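Thursday, April 27, 2023

Tultby dye notebook, cont. from the January pages

Madder again. The January skeins have been on the south windowsill long enough to judge, so I pulled them this morning and laid them against the halves I kept in the drawer. The alum-only skein has moved toward a dull salmon. The one with alum and a little chalk in the bath held up much better, and at arm's length I can't tell its two halves apart. Skein with the iron afterbath looks the same as it did, which was expected, and I still don't like the color.

What I want out of this round is a brick red I can repeat. So far I have had it once, by accident, and the notes from that day don't say which water I used. From here on water goes on the first line of every entry.

Water: tap, let stand overnight.
Yarn: Kozan two-ply wool, scoured yesterday, 105 g total, in three skeins.
Mordant: alum at 15 percent of dry weight, cream of tartar at 6.
Madder: Honora ground root, the new bag.

Mordant bath went on at 8:30. Brought up slowly over an hour, held just under a simmer for another hour, then left the yarn in to cool. I used to pull it hot and rinse right away. The uptake was patchy when I did that, worst where the skein ties were, and I have since gone to looser figure-eight ties with cotton string. Three ties per skein is plenty.
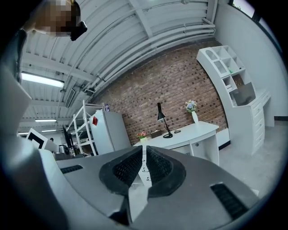

The madder was soaked in a separate jar while the mordant pot was cooling. First soak water came off yellow-brown and I poured it into a second jar and kept it. Some people throw this out. I got a decent apricot from it last year on silk, and it costs nothing to keep a jar in the fridge for a day or two as long as it is labeled. (Label it. The unlabeled one from last month is gone and I have no idea whether it was madder or onion.)

Dye bath started cold with the yarn already in. I held it low for the first part, topping out at 65 C on the probe, and did not let it go over 70 at any point. Last time it got away from me while I was on the phone, went up past 80, and the whole batch browned. There is no fixing that afterward. I tried a citric acid rinse and got a brown that smelled like lemon.

Skein A, no addition: orange-red, fairly even, slightly pale at one end.
Skein B, half a teaspoon of chalk: noticeably deeper, closer to the January good one.
Skein C, chalk plus a short second dip the same afternoon: deepest, maybe a touch too blue. Want to see it dry before deciding.

A and B were done side by side in the two small pots so the heat was as close as I can get it. The left burner runs hotter than the right, and I swapped them halfway.

Rinse took longer than I'd like. C was still bleeding in the fifth change of water. I'm going to let it dry unwashed, leave it a week, and wash it then, which helped with the walnut. If it still bleeds after that it's excess dye sitting on the surface and I should cut the root back.

Scale note: the Skurmont scale is reading high again. A skein I know is 35 g came up as 39. Changed the batteries and it came back to 35, but I can't say when it began drifting, so treat the madder weight today as uncertain. I weighed the wool after the battery change and the root before. If the root was off by the same amount, I used less than I wrote down, and the reds are stronger than they have any right to be for that weight.

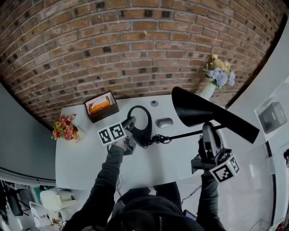
Ilídio Prata read through the above and said the scale is the lesser worry, that the new bag of root is ground much finer than the old one and will give up its color faster whatever it weighs. He would run A over again with the old bag before changing anything else. He also thinks I should stop judging wet yarn, and that C will lose the blue by the weekend.

Fair enough on both. There is enough of the old bag for one small skein. I'll do it in the same pot, right burner only, same water.

To do:
- wash B, leave C
- strain the bath and keep it for an exhaust skein, should give a coral
- check the scale with the brass weights before every weighing, write the reading down
- start new window cards for A, B, C, half covered with foil
- order chalk

The window cards will be the long test. I want a full 365 days on them this time, with the foil left alone until the end. The last set got peeked at so often that the covered halves had faded too, and the line between them was useless.

pH of the bath at the end, with strips: somewhere between 7 and 8 on B. Forgot to check A.

3 comments
Shares: 2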